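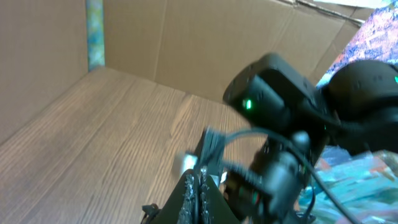

Do I need to buy anything to line the bottom of a cardboard box?

Usually a scrap you already own will do the job. A flat offcut of shelf board, a spare floor plank or even a second sheet of cardboard will stiffen the base, and the liners sold for this purpose rarely do much more.

I've been suspicious of box liners ever since a shop in Stavulville tried to sell me a set of "base stabilizers" with a leaflet full of promises. They were squares of thick card. The leaflet said they'd turn any carton into proper storage. A carton is still a carton, and it will still go soft if you leave it on a damp basement floor.

A few things I've found worth doing:

Cut the base panel slightly smaller than the box. If you have to force it in, the corners bulge and the seams start to open.

If you're using wood or wood-look board, run a finger over the cut edges first. Rough ones chew through cardboard and snag cloth. Two minutes with sandpaper is plenty.

Fold the top flaps outward if you're in and out of the box all day. Fold them in and tape them if it's going on a shelf.

Check the corners for gaps. Small parts find them. Brown paper tape on the outside holds better than the clear stuff, whatever the package claims, and you can write on it.

Don't bother with scented liners. I tried one from September until spring and the box smelled like a candle store, while the sweaters inside still smelled like the closet.

As for the much-repeated advice that you should wax your cardboard, I did it once. It took an evening, made a mess of the stove, and the box was harder to tape afterward. People swear by it. I suspect most of them haven't tried it.

A stiff base does help with one thing, and that's sliding. A box of jars on a thin bottom sags when you pull it toward you. I still wouldn't lift it by the flaps.

Related tips

Drawer dividers from cereal boxes
Does baking soda really freshen a closet?
11 uses for leftover flooring, and the four that work
Getting tape residue off a shelf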